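**Drallow Street Makers: odds and ends**

Quick one this week, am typing on the bus.

Spring swap is still on, doors at 10, Talavera Hall, side entrance. Front steps are being redone. Tables are $18, half tables gone already, sorry. Pay Lovely Sebastian by Friday, March 13, 2020 or your spot goes to the wait list. Cash or check, no cards.

Gediminas Koppel wants yarn. Any yarn. Also jam jars with lids that fit, he has 50 and needs 274 for the candle class. Leave them on his porch, not in teh garage.

Lost: one blue mitten, kid size. Found: two umbrellas, a casserole dish, somebody's library book (overdue since November).

Parking: lot behind Lemari Bakery is OK after 9. Do NOT block the alley, they tow.
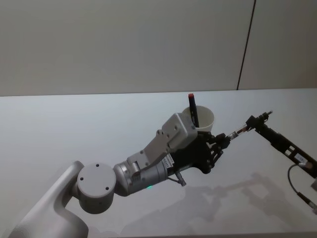 *White tabletop, silver arm.*

Bake table still short on anything without nuts. Bring a label with ingredients, even if its just a sticky note. Set up from 8:30, coffee will be on.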